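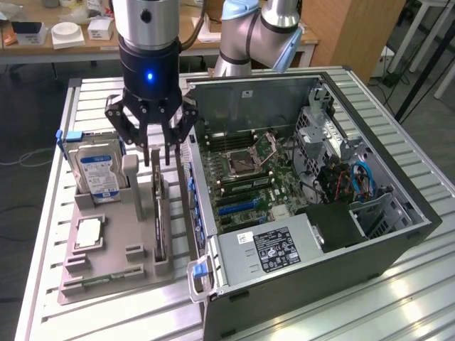
Gostell Parts Fixture: data card

Version 4
Last updated: October 1, 2021
Maintained by the Notach bench group

Summary

Gostell is a printed tray that holds desktop computer components at fixed positions next to an open tower case. This package contains the tray model files, the part position table, and 1,859 still images of component layouts on the bench. The tower lies on its side with the side panel off and the motherboard facing up.

Contents

models/ tray and post, one file per printed piece
layout/ part position table, comma separated
stills/ images, numbered in order of capture
notes/ print settings and known faults

Part positions

Hard disk: upper left pocket, 3.5-inch drives only. The drive stands in the pocket.
CPU: square recess below the drive, with corner blocks. Heat spreader up.
Memory, flat: long shallow channel along the front edge of the tray.
Memory, upright: tall slots. Modules go in on end.

The position table has 31 rows. Units are millimeters, measured from the front left corner of the tray. Rows marked "spare" describe features that are printed but have no part assigned.

Tower preparation

1. Remove the side panel and lay the case down, open side up.
2. Raise the CPU retention lever before the processor is taken out or put in.
3. Butt the case against the stop on the right side of the tray.
4. Check that no loose screws remain on the motherboard.

Layouts

Stills are grouped into 13 layouts. A layout is a fixed assignment of parts to tray positions and motherboard slots. Memory count varies between layouts. Some memory slots are left empty and others stay populated.

Known faults

The CPU recess prints tight on older nozzles. Sand the corner blocks, not the floor.
Flat memory channel: heat spreaders on tall modules do not clear the walls.
Layout names in the Millora export are truncated. Use the layout number.

Not included

Cables, power supplies, and case screws have no positions on the tray. The Watkins tray uses a different origin and its table cannot be merged with this one without conversion.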